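Bekside Toy Library extends block lending to nurseries

Bekside Toy Library will widen its lending service from September, when nurseries and childminders across the district will be able to borrow sets of coloured wooden blocks for a full half term. Until now the sets have been available only to families with a personal membership, and only for two weeks at a time.

The library holds 219 block sets. Of these, 200 will be placed in the new nursery collection, with the remainder kept for families who visit the Bekside reading room in person. Each set is issued in a cotton bag with a printed contents card, and is checked against that card when it is returned.

The extension has been paid for by a grant from the Jultent Fund, which supports early years provision in the area. Part of the grant has been spent on replacement pieces from the Szilágyi workshop, whose hearts, stars, cylinders and six-sided blocks have been the most requested items in the collection over the past year.

"Children come back to the same few shapes and find new uses for them," said Revathi Poduval, head of the lending service. "A child of three may put the two red ones together and stop there. An older child will want to know why the star is not standing next to the other star. Staff in nurseries have asked us for longer loans so that they can follow that sort of play over several weeks."

Guidance on sorting by colour and by shape has been prepared by Mounir Zerouali, the library's early years adviser, and will be supplied with every nursery loan. It suggests short sessions at a low table, with a small number of blocks set out at once and further pieces added as the children ask for them. Mr Zerouali will also lead an introductory session for nursery staff in the reading room, beginning at 4.30 pm on the first Monday of term. There are 30 places, and settings are asked to send no more than two members of staff each.

The library recorded 1,000 loans last year across all categories of toy, the highest figure since it moved into its present premises. Jigsaws and wheeled toys will continue to be lent on the existing terms.

Nurseries and childminders wishing to join the scheme should complete the registration form, copies of which are held at the issue desk and at the Catar Road children's centre. There is no charge for registration. Missing pieces should be reported when the set is returned, and will be replaced from stock where possible.
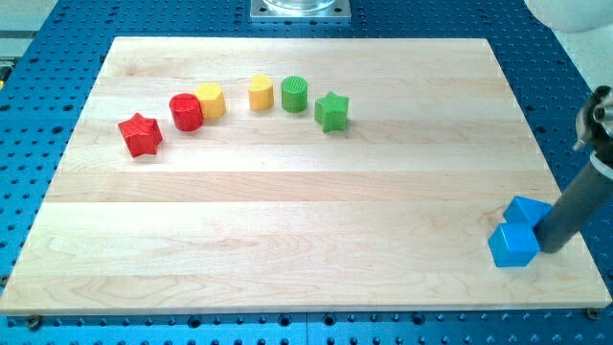

Forms received after the end of August will be considered for the second half of the autumn term.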